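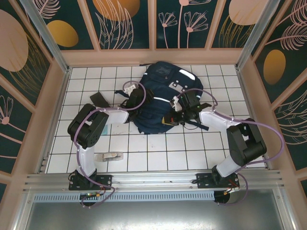 Helham Backpack Reuse – progress report, November

We have spent $1,805 of the $3,000 grant, mostly on zippers, thread and the van from Etville. Donated backpacks in so far: 37. Navy blue remains the overwhelming choice of the region's parents.

Every bag gets emptied, checked at the seams and strap ends, and folded flat for the shelf. The folding is slower than we budgeted for. A backpack with any padding in it has opinions. Side pockets continue to yield snacks, which we log under "other."

Bags with reflective strips go to the Baudry school first, as agreed. The Gusness pickup has slipped again and we are chasing it.

Feven Worku
Project lead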